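Open House at Fairweather: An Afternoon in the Show Apartment

Fairweather held its open house on a Sunday in October, and I went over with Ute Tiedemann, who was thinking about one of their storage courses for her daughter. We took the bus from Gravbridge and walked the last stretch. Doors opened at 2. The flyer said 300 visitors came last year, and the stairs were already busy when we got there.

Fairweather teaches housekeeping and clothing care. The classrooms are on the ground floor and the show apartment is on the second. It has a kitchen, a bathroom and a bedroom, and we spent most of our time in the bedroom because the subject that afternoon was winter coats.

The garment for the session was a magenta puffer jacket, the quilted kind with padded channels running across it. It was laid out on the bed, on top of a red and white checkered cover. Glossy fabric like that creases easily, and a jacket this full takes up a surprising amount of a bed.
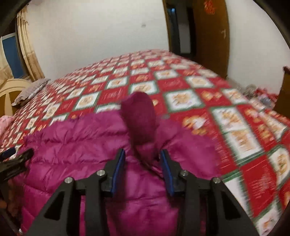
The puffer jacket spread out on the checkered quilt.

The handout gave the order of work: close the zipper, smooth the body, bring in the sleeves, then fold from the bottom up and press the air out slowly with the flat of the hand. Ute wrote most of it down. I tried the same thing at home the next day with a gray coat and had to start over twice. The hood was the part I couldn't get to lie down.

The bedroom is a plain room and feels lived in. The back wall is white, the floor is tiled, and the door is a honey-brown wood with a red paper decoration near the top. A beige patterned curtain hangs at the window. The bedspread is the most cheerful thing in there, with cartoon tigers on the white squares. Ute asked if it was for sale. It wasn't, but the shop downstairs had plain covers from Gomivine.

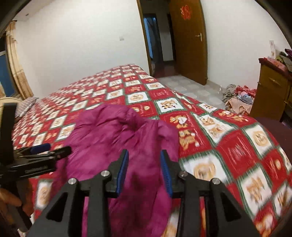 The bedroom, with the striped pillow at the far end of the bed and the door open to the hallway.

Folding a coat flat is fine for a drawer or a shelf, but it should not stay squashed for months. The advice was to keep it as a thick bundle, put nothing heavy on top, and shake it out once or twice over the summer. Vacuum bags were discussed at some length. Fairweather does not recommend them for down.
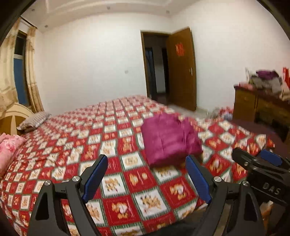
For synthetic filling they are less strict, and a cotton bag is enough if the closet is dry. Ute has a damp closet, so she asked about that too and was told to leave a gap behind the clothes and keep the door open during the day.

Afterward we had coffee in the Itard room on the ground floor. The course list was on the tables there. The storage course runs over 2 weekends and includes the handouts. The school's library has 3,100 books and pamphlets on household subjects, and visitors can read them there but not borrow them.

There is no parking, and the elevator is small. Ute signed her daughter up before we left, and we caught the late bus back to Gravbridge.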